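Parcel sorting add-on from Vulteck, anyone paying for it?

Started by nayeli_agudelo, 7/29/20

nayeli_agudelo
We've been offered the Vulteck sorting service for our parcel room. They train a robot on hand-sorting work, then lease you the arm plus a monthly fee. The pitch is that it copes with small boxes, handwritten notes and ordinary steel shelving, so you don't rebuild anything. These came with the offer and are meant to be the sort of work it would take over.
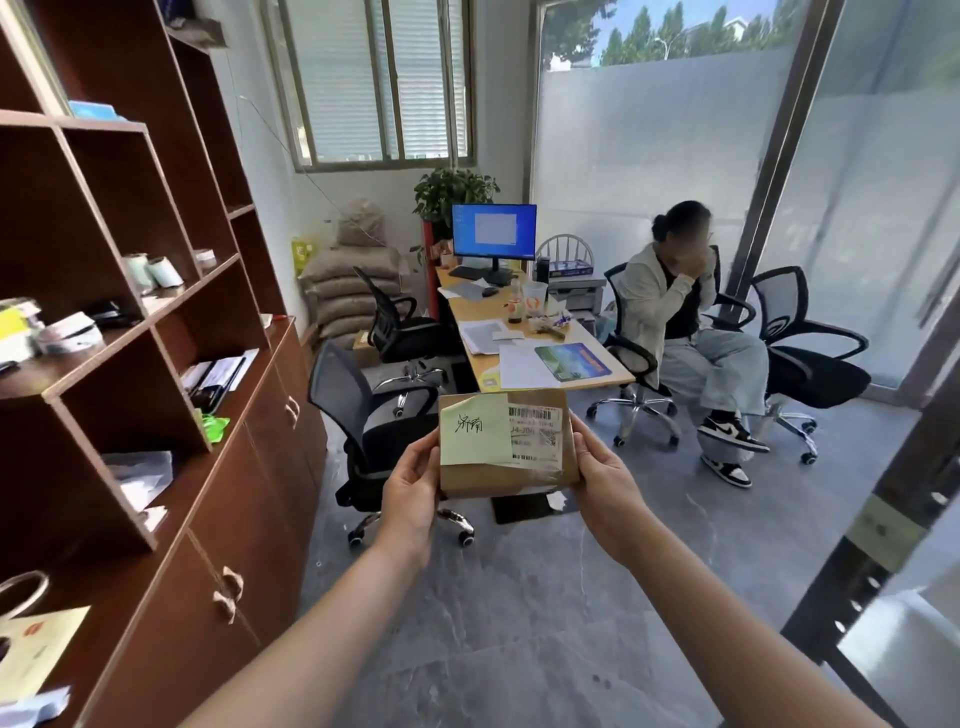
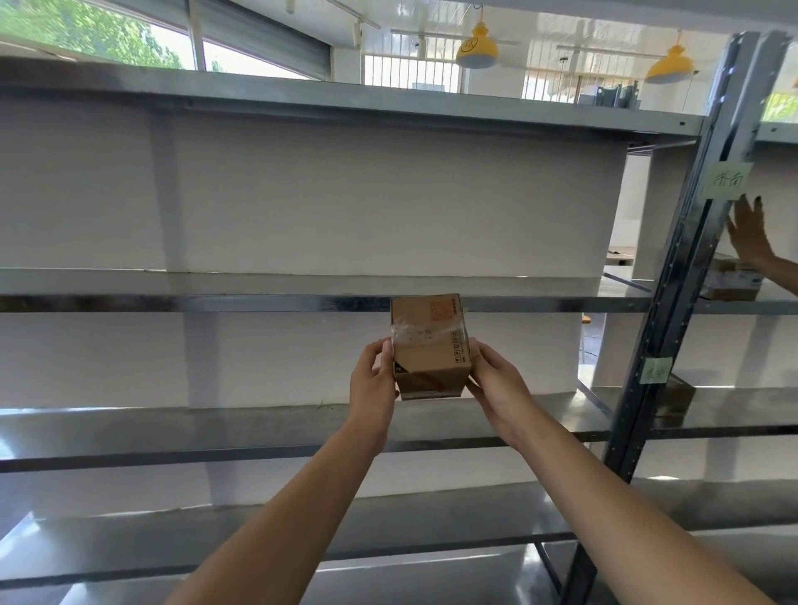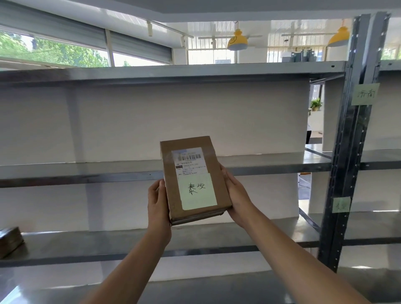

Parcels in hand in all three, shelves in the last two. I'm not convinced. What would you ask them?

Replies

tuoi_ho
Ask to see the arm doing it. All I see is people holding boxes. I can get people holding boxes at my place for nothing.

roxana.inga
Bit harsh. The job has to be done by hand before a machine can copy it, and it's a fair picture of small-depot work. Look at the third one: the sticky note says 泰安 and it sits partly over the shipping label. A fixed scanner on a belt would sulk at that. If theirs can read the note and pick the right bay I'd be interested.

tuoi_ho
"If" is doing all the lifting there. The note on the shelf post in that same picture says 济南, so is that box going in that bay or is somebody walking past with it? I can't tell from a still and I doubt their software can either.

nayeli_agudelo
That was my worry as well. The first box has 济南 on its note, and 济南 is on the post in the other two, so I can follow that much. The second note on the post I can't read at all in the middle picture.

ewurabena_b
We had Edix in for a trial in February. Different firm, same promise. It ran 1000 parcels over the trial and 169 came back to us to place by hand. Most of those were handwriting. Their rep called that a good result. I didn't renew.

roxana.inga
Was that with your own staff's handwriting or whatever they trained it on?

ewurabena_b
Ours. Three of us write the notes and one of us writes like a doctor, and I'm not saying who.

yaneth ayala
I use the Nudbridge one and like it, for what it's worth. It doesn't touch the shelves, it just reads and calls out the bay. Cheap. Look also at the middle picture, there's a second person's hand pushing a parcel in on the next bay. Ask Vulteck what happens when staff and arm share an aisle. Ours at Quispe would have needed a cage, and that killed it.

tuoi_ho
Now that is a proper question.

nayeli_agudelo
Noted, thanks. Asking for a 2 week trial on our own shelves with our own notes, and the aisle thing in writing. If they say no I'll post that too.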